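Re: [hollel-users] Gripper won't release on cable unplug, arm keeps pulling

Replying on the list so it ends up in the archive.

> We run the Hollel disassembly package on old desktop PCs. On the
> power connector step the gripper closes, the arm backs off, and if
> the plug doesn't let go the arm just keeps going until the
> controller trips on force. The gripper stays shut the whole time.
> We have had the case lifted off the mat twice. Is there a setting
> for this or are we doing it wrong? Running the stock Vuvia config.

You are not doing it wrong. We had the same fault in our shop at Fondau and it cost us a motherboard header before we found it.

In the stock config the pull step has a distance target and no force limit of its own. The only thing that stops it is the arm's general protective stop, and that is set for collisions. By the time it trips, the plug has been under load for a good while. Then the second part of the problem shows up. A protective stop freezes the gripper in whatever state it was in, so it holds on to the plug with the arm still loaded against it. If somebody clears the stop from the pendant without opening the gripper first, the arm finishes the move it was on. That is how our header got torn off.

We went back through our wrist camera recordings for the month. The bad pulls were nearly all at the power supply bundle, where there is very little room to work. 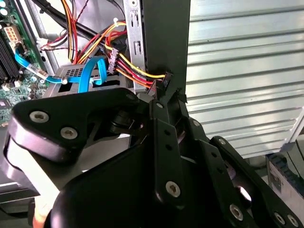 Gripper at the power cables, wrist camera view. Blue SATA cable passes behind the gripper.

Two things to watch in a spot like that. The first is the latch. A latched plug will not come out on a straight pull however the fingers sit on it, and our pads were gripping the body without pressing the latch. The second is the loose cable nearby. On one of our runs a finger had picked up a data cable along with the plug, and the force reading climbed early for that reason alone.

What we changed:

Pull force limit set to 30 N inside the step itself. Over that, the arm stops and moves back toward the case 2 mm to take the load off, then opens.

Retries limited to 3. After that the unit gets flagged for hand work. The stock value is unlimited, and I think that should be treated as a bug.

The stop handler now asks for "gripper open" before it will accept a reset. It's a short patch against the Hermans driver and I can post it if people want it. Check the payload is supported before you use it, as ours is always sitting on the bench.

With those in place we have had 3 stops since January, all on latched plugs, and no damage to the boards. Cycle time is a little worse. I have not tried any of this on laptops.

One safety note for the original poster. If your case is lifting off the mat, keep hands out until the arm is unloaded, even with the stop active. It can drop when the plug lets go. We clamp the case now.

Which driver version are you on? The older one ignores the force limit without any warning in the log, so check that before you trust the numbers.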